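**Progress report to the Plandis Fund: Jerthorpe Crime Fiction in Translation**
Reporting period: January to June
Submitted by: Ernov Press, Jerthorpe office

## 1. Purpose of the grant

The Plandis Fund awarded Ernov Press a two-year grant to bring Central European crime novels to English-language readers and to build a reading program around them in Jerthorpe and the nearby towns. This report covers the first six months of the second year. It should be read with the budget statement sent separately.

## 2. Publishing

The main title of the period was the second book in the Polák series, a police procedural set in a river port during a long dockworkers' strike. The translation was delivered in January, three weeks later than planned. The delay came from the dialect spoken by the dock characters, which the translator first rendered in a regional American speech and then, after discussion with the editor, in plain English with a small number of kept words. We believe the second approach serves the book better. Two early readers who had disliked the first version both withdrew their objections.

Copyediting was finished in March and the book was published in May. The first printing was 1,476 copies. By the end of June, 1,368 had been shipped to bookstores and libraries. Returns are not yet known and will be given in the final report.

The third Polák novel is under contract. A sample chapter has been approved by the author's estate, which asked for one change to the title. The working title will therefore not appear in our fall catalog — a listing without a title has been agreed with the distributor.

## 3. Reviews and prizes

Reviews have been fewer than for the first book but longer. Several reviewers praised the middle section, in which the detective is taken off the case and spends four chapters at his sister's house. Others found the same section slow. The book has been entered for two translation prizes, and the longlists are expected in the fall.

## 4. Reading program

The grant agreement calls for 20 reading group sets to be placed in public libraries. All 20 have been placed. Each set holds 10 copies, a discussion guide and a map of the port. Librarians reported that the map was handled more than the guide, and that readers used it to argue over the timing of the second murder. The guide has been shortened for the next printing.

The evening event in April, held at the Jerthorpe arts center, had seats for 100 and was fully booked. The talk dealt with the locked-room story and its decline after the war. A recording is being edited and will be placed on our website with a transcript.

The planned writing workshop for high school students did not take place. Too few schools could release students during the testing period. We ask the Fund's permission to move this activity to October, with no change in cost.

## 5. Spending

Spending on translation and printing is in line with the approved budget. Travel is below budget, as the translator attended two meetings by video. Shipping is above budget owing to the weight of the library sets — the boxes had to be divided to meet the carrier's limit. We propose to cover the difference from the travel line.

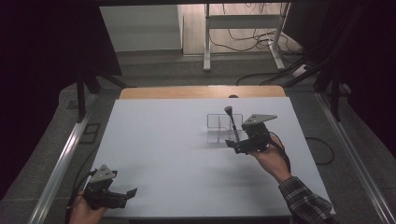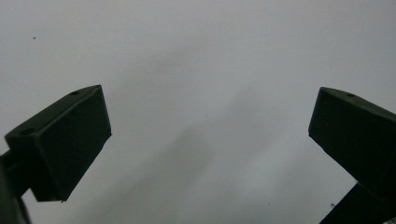 ## 6. Work planned for the next period

- Full draft of the third Polák translation, due in November
- Student writing workshop in October, subject to the Fund's approval
- Shortened discussion guide sent to all participating libraries
- Reprint decision on the second novel once returns are known
- Final accounts for the second year

The Fund's written answer on the workshop dates and the shipping costs is requested before the end of August, when the school bookings must be confirmed.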